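Right, I have read one too many posts telling me two-tone mugs are a "considered purchase". A thread, with grumbling.

The claim doing the rounds is that a mug with a different colour inside makes your tea look nicer, so you drink it slower and enjoy it more. I have been drinking tea for most of my life and I'd like to see the workings.

The Filstead shop wants 24 quid for one. One! A set of 4 is dearer per mug once you add the postage, which I only spotted at the last page of the checkout.

The colours are good, I'll give them that. Dark teal outside and mustard inside is a nice pairing. My gran had curtains in much the same two shades and she didn't call them considered.

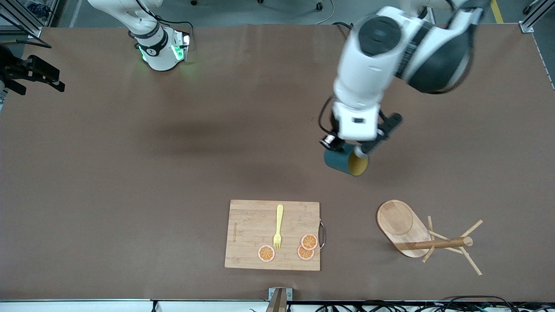
Teal outside, mustard inside. Bamboo board on the table too.

What I can't get on with is the idea that the dark outside "hides everyday marks". Every dark mug I've owned shows limescale like chalk on a blackboard. We have very hard water. Perhaps the people who write this stuff don't.

And the yellow inside. Fine for black coffee. With milky tea I can't judge the strength at all, it all goes the same sort of beige. A white inside is dull but I know where I am with it.

Now the board. Bamboo, with those fine stripes in the grain. I like how they look and I'm still not sold on them as chopping boards. My last one went furry along one side after a summer of being left by the sink. (Yes, I know. Oil it. I did oil it. Twice.)

Somebody replied to say bamboo is kinder to knives than plastic. Somebody else replied to say it's much harder on them. Both sounded very sure. I sharpen mine when the tomatoes start to squash and that's as scientific as it gets in this house.

Also seen: "a mug and a board are all you need for a calm kitchen". And the kettle goes where? The bread? The pile of post?

Would I buy the mug? At half the price, maybe, and only if I could pick it up first. I want to know whether my fingers fit through the handle and no listing ever tells you that.

Replies are open if you've had one longer than 48 washes and the inside still looks decent. Photos please, and not the one off the box.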